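Tidying up, by other means

The build has now reached the stage where it works well enough to be annoying. Until last month it was a box of parts from Zisari and a folder called Plolletti, named after a biscuit tin I keep the screws in. Now it is a hand-held gripper with a trigger, a pair of padded fingers and opinions about packaging.

I had assumed cups would be the hard part. Cups are fine. Cups want to be picked up. The trouble starts with anything that came round some other thing - wrappers, film, empty bottles, all the stuff a household produces without trying. A bottle rolls away the moment one pad touches it before the other. A wrapper simply folds itself flat and waits for you to go away.
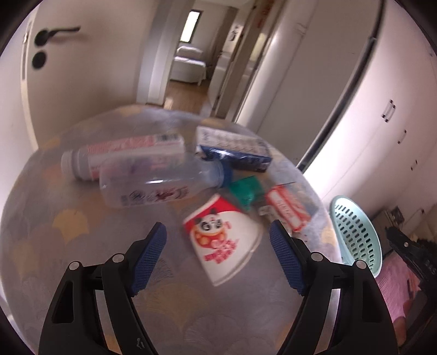
My first set of pads was cut from an old bath mat and lasted 20 grabs before the glue let go. The second set has ribs across it, and on crinkly plastic the difference is enormous. I also took the spring out and put back a weaker one from Moges, after the old one crushed a yoghurt pot I hadn't finished with.

The linkage is the bit I'm proud of, and so naturally the bit that needed redoing. I printed the arms 10 times. The early ones flexed like a ruler on the edge of a desk, and the middle ones were so stiff that the pins squeaked. The current ones do neither, provided I don't look at them too hard.

Dropping things into a basket is a separate skill. Close to the rim the fingers need room to open, and I keep forgetting they get wider before they let go, so the first thing they do is shove the basket sideways.

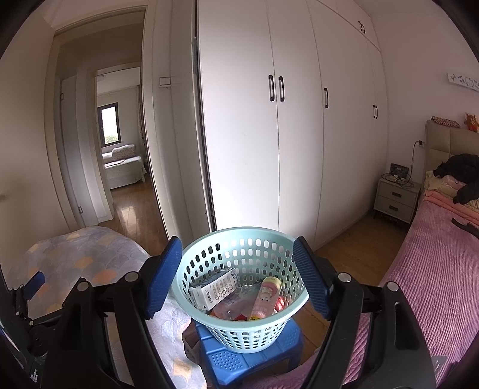

Next on the list is the logging. I've got 1181 grabs saved in a file so far, and around half of them are labelled "hm". That was a perfectly clear system at eleven at night in September and is less so now. I'd like to sort those out before I fit a motor to the thing and let the Pivonis board do the squeezing, as it has no patience at all and I'm running low on yoghurt.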